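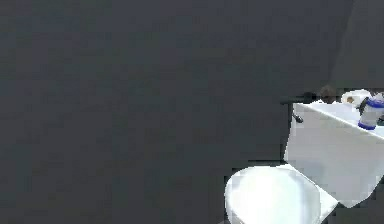
Does a clip-on magnetic water conditioner lower your water bill?
There is no good reason to think it does, because your meter counts the gallons going through the pipe and a magnet on the outside of the pipe doesn't change that number.

Flamitent conditioner – anyone seen real savings?
Started by kausar_r, Sep 10, 2022

kausar_r
A salesman came by our street in Sornden with something called the Flamitent. It clamps on the main line after the meter. He wants $328 installed and says the average home sees a 17 percent drop in the bill. I asked average of what homes and he gave me a glossy sheet with a smiling family on it. My wife wants to try it. I am not convinced but I would like to hear from people who own one before I say no.
Kausar Rizvi

pipedreamer
Save your money. These have been sold under different names for as long as I've owned a house. The last one here was the Jollon. Same clamp, different color box.

mostlygravel
I had the Jollon for two years and my bill did go down. So I wouldn't call it junk. The kettle has less scale too.

pipedreamer
What else changed in two years?

mostlygravel
Our son moved out in June of the first year.

pipedreamer
Well.

mostlygravel
He was one person. And he took short showers. I still think the kettle is better.

laibak
The bill claim and the scale claim are two separate things and the sales sheet runs them together on purpose. I could believe there's an argument to be had over scale, though I've never seen a test I liked. Using fewer gallons is another matter. The only way to do that is to let less water out of the taps, the toilet or a leak.

Kausar, look at the rate table on the back of your bill. Ours charges by the 1,000 gallons and there is a fixed service charge on top. In a small household the fixed part can be a big share, so a 17 percent drop in the total would need a much bigger drop in water used. Ask him how the magnet does that.
Laiba Kazmi
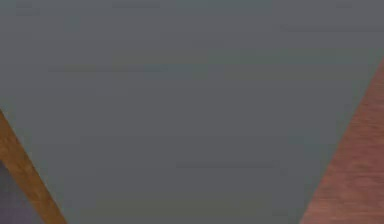
Gray surface between the two wood tones

kausar_r
Good point on the fixed charge. I checked and it is more than half of mine. I called the number on the sheet and the woman said savings "vary by lifestyle." She also said the price goes up next month, which made me like it less.

toledo_ted
To be fair to the sales guy, some of them throw in a pressure check. Ours found we were running way too high and set the regulator down to 40 psi. Bill went down after that.

laibak
That's the regulator, Ted. Lower pressure means less water out of an open tap. Any plumber will set one without selling you a magnet.

toledo_ted
I know, I'm only saying the visit was not a waste. And there was a money back guarantee.

pipedreamer
Did you read it? Mine said unopened box. How do you find out if it works with the box shut?

toledo_ted
I'd have to dig it out.

laibak
Cheap things first. Read the meter at bedtime with everything off, read it again before anyone gets up. If it moved, you have a leak somewhere. Food coloring in the toilet tank will show a bad flapper – wait a while without flushing and see if color gets in the bowl.

mostlygravel
Dye test is fine, but if the meter doesn't move overnight he's back where he started. I don't see the harm in trying the clamp if they really do refund.

kausar_r
The harm is $328. I'll read the meter tonight. Jafri Plumbing did our water heater and they can look at the pressure when they come for the service.

kausar_r
Meter moved overnight. Not much but it moved. No color in the upstairs toilet, still have to do the downstairs one. Told the salesman not this month and he asked to speak to my wife.

pipedreamer
Of course he did. Check the outside spigot too.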